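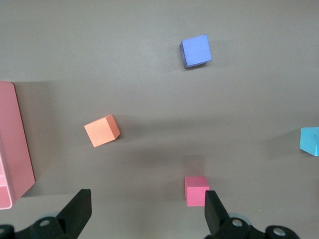

Stougaard, the little toy workshop I started in 2022, is bringing out its first set of foam blocks this March, and I could not be happier to finally say so! The set is called Jondow, and it's made for kitchen tables, living room floors and anywhere else a small kid might feel like building. I went back and forth on colors for months. The periwinkle blue was my pick from day one, the salmon orange grew on me, and the deep pink is the one my own kids fight over. A big pink plastic container makes a good home for them at cleanup time — any tub you already have will do.

Why foam? I live above my downstairs neighbors in Turnanwood, and I've heard what a falling tower of hard blocks sounds like at six in the morning (so have they). Foam lands softly, and it's easy on bare feet too.

The first run is 1000 sets, sold through our own shop in Turnanwood and at the Brorkosow spring market, where I'll have a long table set up for anyone who wants to sit down and build. Bring the kids, or come without them!

Stores that would like to carry Jondow can write to the workshop for a price list. We answer mail in the mornings, and samples go out the same week.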